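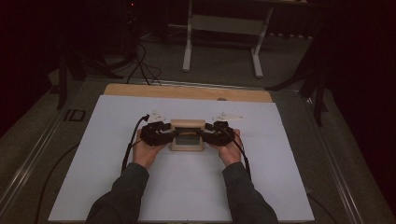

4.2 Two-handed handling of small boxes

Figure 3. A person works a pair of hand-held grippers, with the inner jaws pressed against the left and right sides of a small wooden box on a white board.

Boxes come up in nearly every chore on our list. They get lifted off shelves, turned to face front, wiped under and put back. We treated box handling as a task of its own because the one-arm results in Section 4.1 said little about it. A single gripper can take a box by its rim, but the box tilts when it is heavy on one side, and many boxes are too wide for the jaws. Pressing from both sides (Figure 3) avoids the width limit. It also means that the two hands must push with close to equal force and move together.

We gathered 1708 demonstrations from operators using hand-held grippers with no arm attached. After removing those with missing or badly timed data, 1369 were left for training. The learned policy was then run on the two-arm station at Kidthorpe. Each trial began with a box placed by hand at a new angle, and the station had to lift it, carry it to a target spot and release it upright. A trial was stopped at 65 seconds.

The policy did well when the box started nearly square to the station. Contact was made on both sides, and the lift was usually clean. Most failures came at larger starting angles. One gripper touched first and pushed the box around before the other arrived, and the second gripper then closed on a corner. Human operators met the same problem but corrected it with a small twist of the wrist. The policy sometimes tried this twist, often too late to help.

Release was the second weak point. If one side let go early, the box dropped on an edge. Slowing the last part of the motion helped, at a cost of several seconds per trial, and we kept the slower setting for the shop-floor test at Sasau.

At Sasau the station was asked to restock one shelf with 20 boxes in a row without help. It did not finish the row in any of our attempts. A worker had to step in each time, most often to straighten a box that had been left at an angle against the one beside it. For this chore, then, we would call the system usable with a person nearby and not yet fit to be left alone. Soft packages and boxes with loose lids were outside this test and are taken up in Section 4.3.

Contact: Remo Guerra, Lucrezia Bortolotti, Heltimetti project | © The authors | Back to top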